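Notes — small town furniture repair talk, Plarnberg library, 2 pm slot

Opening. Say hi, thank the library. Ask who has a wobbly chair at home. Wait for hands.

Why I started — the dresser from Ciltilby, paid 50 bucks, drawers stuck every June. Keep this short, ran long last time.

Main point: most old furniture gets tossed over a loose joint or a dry hinge. Cheap fixes. Glue, clamps, patience.

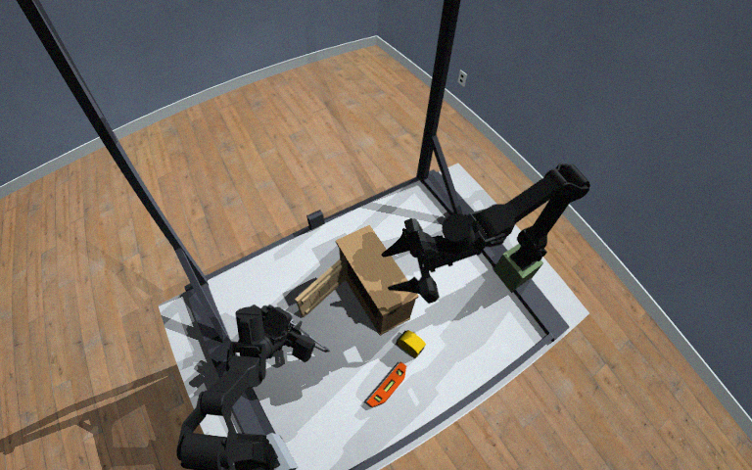 PART ONE: LOOK FIRST

Don't buy anything yet. Push on it, lift a corner, listen. Check the floor too, mine slopes and I blamed the table for a year. Old glue has to come off before new glue goes on. Warm water and vinegar, old toothbrush. Test a hidden spot frist.

Tell the Vulletti table story here. Sold for 3,000 at auction, seller had nailed the legs on. Pause for groans.
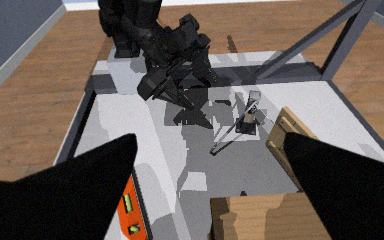

Clamps. Snug is enough, too tight squeezes all the glue out. Leave overnight. People always ask about quick glue — say no, nicely.

Then screws. Stripped hole, use toothpicks and wood glue, trim flush, let dry, put screw back. Everbody loves this one. Pass the sample block around, get it back!

Doors and hinges: sagging door is nearly always the top hinge. Tighten that before you sand anything. Open it all the way, see where it rubs. 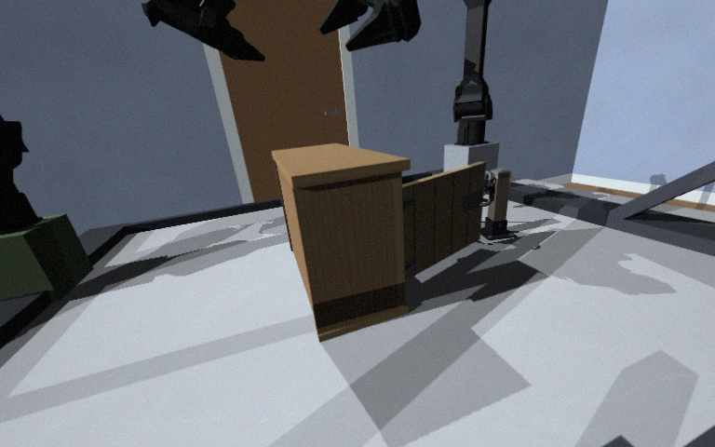 Wax, not oil, on the drawer runners. A candle stub works fine. Skip the spray stuff, it gums up by winter.

Costs slide. My whole starter kit came in under 100, clamps were most of it. Obi hand plane is nice but wait on that.

Questions, 10 min if the room lets us. Handouts by the door, sign up sheet for the fall class next to them.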